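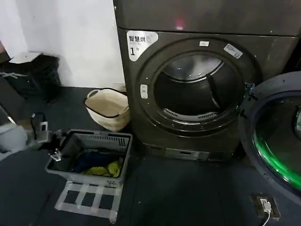
A gripper at the edge of the laundry test station, with the gray basket on its taped floor marks and the dryer door open.

Perby says its new gripper beats the old one at laundry. The numbers need a closer look

Perby, the small automation firm that has spent the past year trying to get robot arms to handle clothes, put out results in September from a side-by-side test of two grippers. The company's summary is upbeat. The newer of the two, sold by Hustard, is called "the clear choice for home fabric tasks." The full write-up, which runs a good deal longer and is a good deal less cheerful, does not quite say that.

The test was run at Flovivport, the shared workshop where Perby rents floor space. The job was always the same. A robot had to reach into a plastic basket, take hold of a garment, lift it, and put it through the open door of a front-loading dryer. The basket went back to a marked spot on the floor between tries. Each gripper used the same arm and the same controller, and an operator was allowed to step in if the arm got stuck.

In all, the team logged 308 tries. That sounds like plenty until you see how they were divided. The Hustard gripper got 200 of them. The older model, made by Price, got what was left over. Perby's explanation is that the Price unit was pulled early for a worn finger pad and the team chose to carry on with the other one. Fair enough, but the comparison was supposed to be even, and the older gripper never got its remaining turns.

There is also the question of what counts as a success. In the summary, a try passes if the garment ends up inside the drum. In the full write-up, a try also passes if the garment is hanging over the lip of the opening and "could reasonably be expected to fall in." Anyone who has loaded a dryer knows that a sleeve over the edge means you can't shut the door. Perby does not say how many of its passes were of that kind, or whether one gripper had more of them than the other.

Some of the findings do hold up. The Hustard gripper has softer fingertips and a wider opening, and by the team's account it was better at picking up one thin garment without dragging a second one along with it. The Price gripper tended to pinch two layers at once. On heavier items the gap mostly went away. Dark clothes gave both setups trouble, and the report puts that down to the wrist camera, which had a hard time telling one dark fold from another. That is a camera problem, and a gripper can't fix it, though you would have to read well past the charts to learn as much.

The camera gets only a short section, which is a pity. The team tried 2 mounting positions and settled on the one closer to the fingers. It gives a better look at the cloth but loses sight of the basket rim at the bottom of the reach. The report mentions several bumps against the basket after the change and leaves it there. A reader who wants to know if the new mount helped or hurt will have to guess.

Then there is the room. Everything was done with one dryer, with the door already open, and with the basket set down where the arm expected it. Those are normal choices for a first bench test, and plenty of labs do the same. They are also a long way from a house, where the basket is wherever somebody dropped it and the dryer door is shut. Perby's summary uses the word "home" in its first line. The test itself did not include opening the door, closing it, cleaning the lint filter or starting a cycle.

Speed is missing too. The write-up gives no time per garment for either gripper - an odd gap, given that the arm's log would have recorded it. Asked for the timings, the company said they were "not the focus of this round." It gave the same answer when asked how often the operator had to step in.

None of this means the Hustard gripper is a bad buy. It may well be the better tool for thin fabric, and groups that already own a matching wrist mount can swap it in without much work. But a lopsided count and a generous pass rule don't add up to a clear choice, and labs with a working Price unit would do well to hang on to it until somebody runs the even version.

Perby says that is coming. A second round is planned with equal turns for both grippers and 3 basket positions in place of one. The company would not commit to a stricter pass rule, saying only that it was "under review." It has also promised to release video of every try, including the failures, along with the raw logs.

Flovivport is holding an open session on Saturday, and visitors will be able to watch both grippers run on the same arm. The dryer-loading task is on the schedule. Perby has not said which garments will be in the basket.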